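Pesquisar no fórum Digite sua dúvida Buscar

Prazo de devolução da caução em contrato de arrendamento

Jana Mühlbauer
9/28/19
Solicito esclarecimento quanto ao prazo para a devolução da caução. Entreguei as chaves do apartamento em março, no bairro de Lesitz, e a administradora Bilau retém ainda a totalidade do valor, alegando despesas de pintura. O contrato prevê 25 dias, mas nada refere sobre pintura.

Demirtaş
Já me sucedeu o mesmo. Insista por telefone.

Platness
Recomenda-se, em primeiro lugar, a leitura do auto de vistoria assinado à entrada. Se o documento não descreve o estado das paredes, a administradora terá dificuldade em demonstrar o dano. Deve ser enviada carta registada com aviso de receção, na qual se indiquem a data de entrega das chaves, o montante e a conta para depósito - convém guardar cópia de tudo.
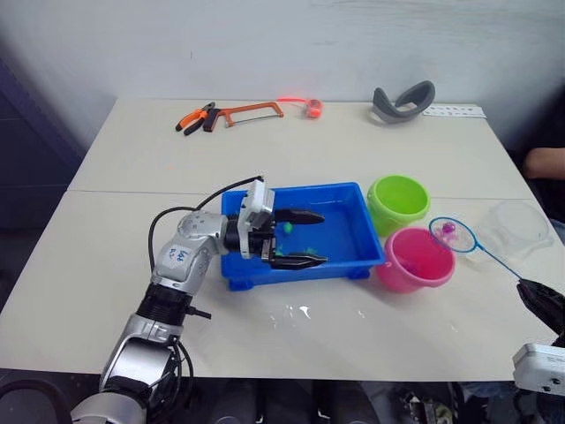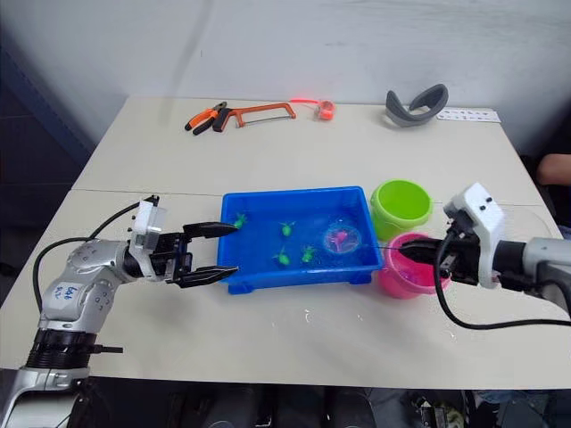

Na mesma carta, solicite as faturas discriminadas da pintura. O desgaste decorrente do uso normal não costuma ser imputado ao arrendatário, salvo cláusula expressa. No meu caso, foram descontados 80 euros por uma fechadura, com recibo, e o restante foi pago sete dias após a receção da carta. Não havendo resposta, poderá recorrer ao julgado de paz da sua área, levando o contrato e o comprovativo do depósito.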